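Hay's down and the baler is being a baler

14/06/2024

Quick one tonight, I have to be up early and my hands smell like hydraulic oil no matter what I do to them.

First cutting is on the ground in the big field. Or most of it. Left the strip along the creek because it's still soft down there and I'm not doing that again. Last year's ruts are still there if anybody wants to come twist an ankle.

So, the baler. For anyone new, it's the old Beaudoin small square, bought at the Graltell auction in February for 800 dollars. Snow on it at the time. Couldn't see half of what I was bidding on, which probably helped. Got it home, parked it in the lean-to and told myself I'd go through it properly before hay season. You can guess. I greased it, I looked at the belts, I put the tarp back on. Then it was June.

Pulled it out Monday-ish of last week (the days run together) and went over what I should have gone over months ago. Pickup teeth – 7 missing or bent. Replaced them all, not a hard job, just a lot of kneeling. Twine knives dull as spoons. Sharpened those on the bench. One tire had a slow leak and the other one looked worse but holds air fine, go figure.

Then the knotters. Oh boy.

If you've never worked on a knotter, it's a small mean machine living inside a bigger one. Everything depends on everything else. The left one tied perfect from the first bale, the right one tied a knot, dropped it, tied two, dropped one, and so on. I'd get twenty feet down the windrow feeling good about life and then there's a bale lying open behind me like a dropped sandwich.

What I tried, in order, for whoever lands here from a search:

Twine tension first. It was too loose on the right side. Tightened it, got better for maybe a dozen bales, then the same old thing.

Cleaned out the twine disc. There was chaff and a wad of old sisal packed in behind it that must of been there through two owners. Felt like a real discovery. Made no difference.

Billhook next. It had a rough spot of rust on it where the twine is supposed to slide off. Took emery cloth to it, just light passes till it was smooth under my fingernail. That was most of the problem I think. Bales started coming out tied on both sides and staying tied.
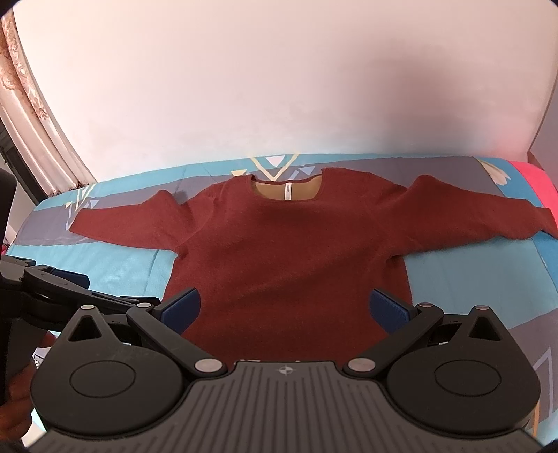

Still missing one here and there after that, so I swapped the twine too. I'd been using up some leftover balls that came with the baler, and who knows how long they sat in a damp barn. Put in new Tundex from the feed store and ran a whole row with no misses. Should of started there. It costs less than an afternoon.

Bale count for the day, not great. Windrows are thick in the middle of the field and thin on the hill, so I was shifting up and down constantly. The tractor is the Rova, same as always, and she's fine on the flat but pulling the baler and a loaded wagon up that hill she lets you know about it. Smelled warm. I stopped at the top, let her idle a bit, picked a mat of chaff off the radiator screen as thick as a doormat. Temperature came right back down. Note to self, check the screen every wagon, not every time you remember.

Somebody asked in the comments last time why I don't just go to round bales. Fair question. Couple of things. I don't have a loader that'll lift one safely, and my customers are mostly people with a horse or two and the trunk of a car. They want something they can carry. Small squares sell for me and the rounds around here practically get given away in a good year. Ask me again when my back quits.

Moisture – I checked with the probe before starting and it read in the high teens, which is where I like to quit worrying. Got past 20 in the shady end by the trees, so I left those rows and teded them out again. Tomorrow after lunch if the dew burns off. Forecast has a chance of storms in the evening so it's going to be one of those days where you eat standing up.

Left to do:

Finish the shady end
Get 3 wagons under roof before any rain
Shear bolts, I'm down to my last one
Look at the noise from the plunger (new noise, don't love it)
Call about the mower blades again

The plunger thing I'm kind of pretending isn't happening. It's a knock on the back stroke, only when the chamber is full. Could be the bearings, could be the knife clearance. If anybody has run one of these old Beaudoins and knows that sound, leave me a comment, I read them at breakfast.

Will post the final count once it's all in the barn. Going to bed.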